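From: Marwa Metwally
To: Albridge shared workshop list
Subject: Re: [arms] rail flex and gripper timeouts

Monique Marchal wrote:
> I can be in on the evening slot and can bring the 2 mm shims.
> Before I cut anything: is the left arm still dropping off the
> bus when both grippers close, or was that the old cable? And do
> you want the camera moved lower on the wrist? From the Zirkomham
> drawings I think there is room for it.

Monique,

The dropouts were the old cable. I replaced it and ran 100 open/close cycles on both grippers together with no timeouts. The log is in the Skultel folder if you want to look at it.

Please leave the camera where it is for now. I would have to redo the hand-eye calibration if it moves, and I want to get through the pick tests first. What does need attention is the cable behind it. It loops up high enough that I worry about it catching when the wrist rolls past vertical.

I am using tape measures for the pick tests. The case is hard and smooth, so a bad grip shows up quickly. The left arm works over the white tray and the right one takes the tape measure on the table.

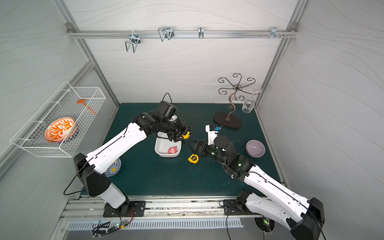

What is left to do, in the order I would like to do it:

1. Shim the left mounting plate. With the arm stretched out toward the middle, I measured enough flex at the rail to throw the gripper off by 2 mm. Your shims should fit.

2. Tie down the wiring under the left base. It is a tangle right next to the board and I don't want to leave it that way.

3. Lower the speed limit on the right arm to 700 in the config until both arms share one collision model. Tessier's branch has this, but I haven't merged it.

4. Try the bowls and the wine glass. Slow speed only, and one arm at a time.

I have 23 of the M3 screws left, so no need to order more. If you get in before me, the key is in the usual drawer. Please don't home the arms until I have checked the rail bolts.

Marwa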